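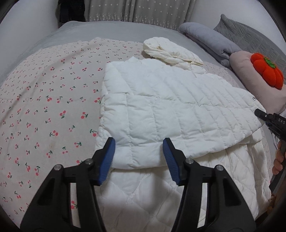
Can a machine fold a puffer jacket yet?

Posted by Teguh Sumampouw

I do the laundry for a family of five and our guest rooms, which we rent from April until the end of autumn. Towels and sheets I don't mind. What takes my evening is the mixed pile: winter jackets with filling, thin blouses with some trim, baby blankets, all together on the bed. Last week I saw a video where a machine with two arms folded T-shirts, and my brother-in-law says that in one year we can all buy this. He says the same about many things.

My question is simple. Is there any machine today, for a normal home or a small laundry, that takes a padded jacket and a thin blouse from the same bed and folds both? I don't need it fast. If it works the whole night, fine.

We use cookies to remember your settings and to count visits. By continuing to use this site you accept our cookie policy. Accept / Manage

Ferenc Kerekes

Short answer, no, not to buy.

Longer answer. I worked six years in an industrial laundry and we had a Softić folding line. It was a very good machine for flat pieces. A person clipped the corners of the sheet at the front and it came out folded on the other side. But the person was still there, and it took only flat pieces. Jackets went to a table and were folded by hand, all of them.

A padded jacket is difficult for several reasons. It wants to open again after you fold it. When you pinch the hem you can catch only the outer fabric, and then the filling moves and the sleeve stays behind. A white jacket on a white blanket is one more problem, if the machine must find by camera where one stops and the other starts. If both are quilted, it is worse. I make this mistake myself when I am tired, and pull the blanket together with the jacket.

The blouse is the opposite case. It has almost no weight and no stable shape, so the machine must first find out which part is the shoulder. You and I do this by shaking it. I have seen two-arm machines at a trade fair that shake a shirt quite well. One of them, from a company called Zirko, needed 95 seconds for one shirt, and the man at the stand put every shirt in front of it himself.

My advice – close the snaps and zippers before you start, sort the thick pieces from the thin ones, and roll the jackets instead of folding. Rolled jackets stay closed with one wide elastic band. This saved me more time than any machine.

Carla Boutros

My cousin ordered a folding machine from Bitgate and waited 15 months, then they returned the money. So be careful with pre-orders!!

Jenő Kiss

I agree with Ferenc for the most part, but I would be less strict about the future. The grippers became much better. Soft tips with small ridges hold fabric without marking it, and two hands working together can already do a towel or a T-shirt in a lab when it lies alone on a table. The step from there to your bed is long, with patterned sheets, pillows, toys and three sorts of blanket. I would not plan the next season with it.

If you want to spend money now, buy a second drying rack and a good table at the height of your hip. Folding on a bed is bad for the back, and I say this after an operation.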